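4.2 What ends up on the table

I should say straight away that I went into this part of the study expecting tidy categories. Zihan Yu and I had drawn up a coding sheet back in June with headings like "eating", "cooking" and "cleaning", and we were rather pleased with it. It lasted one morning. People just don't lay a small table by heading! They put things down where there's a gap, and then the next thing goes in the next gap, and before long you have cutlery keeping company with a sponge and both of us arguing over which box to tick.

So we threw the headings out and started again with neighbours. For every item on a tabletop we wrote down what lay nearest to it, and which of three bands it was in: back, middle or front. That gave us 1731 neighbour pairs from 644 layouts, most of them from the Rustotgate flats and the rest from Prusetti. Zsófia Bognár did the second coding and disagreed with me on 16 layouts out of the 100 she checked, nearly all of them to do with where the middle band stops (I tend to be generous about the middle, she isn't).

The back band turned out to be the calm bit. Trays went there again and again, and once a tray was in place it tended to stay put while everything in front of it changed. You can get a feel for this in Figure 3, where the green tray is at the back in both panels with a round orange item in its upper left corner, and the long green vegetable stands close in front of it. The front band is another story. One layout has the sponge and a black bowl with chopsticks in it, the other has a round dark pan, and the orange-brown bowl holds on to its place near the right-hand corner in both.

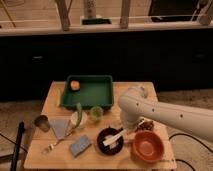
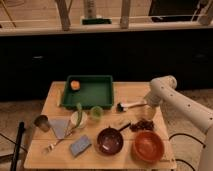

Figure 3. Two layouts of the same light wooden table. The green tray is at the back in each; the sponge appears in both panels and the brush only in the second.

What I find most interesting is the cleaning things. We'd assumed that a sponge or a brush would be kept apart from food and crockery, perhaps off to one side, as most of us would do next to a sink. On a small table with no sink in reach, that habit seems to go out of the window. The sponge in the first panel is in the foreground with the black bowl as its neighbour, and the brush in the second lies to the right of a green cup. Pairs like these came up often enough that we gave them a code of their own, "mixed use", which Kasten's older scheme has no room for.

Cloths gave us more bother than anything else. Is a cloth laid flat a thing on the table, or part of the surface that other things go on? Both panels have a pale triangular one on the left with its point towards the front, and I coded it as an item each time. Zsófia would have left it out. We went with my version in the end, mainly to stay in line with the Vetico inventory, but I can see her side of it, and anyone using our numbers should know that leaving cloths out makes the left-hand side of most tables look a good deal emptier.

One last point on the bands before we get to the drawers in section 4.3. They work well for tables seen from a fixed spot and rather badly for anything round, where "front" depends on who you ask. We kept the round tables in the totals but left them out of the band comparison.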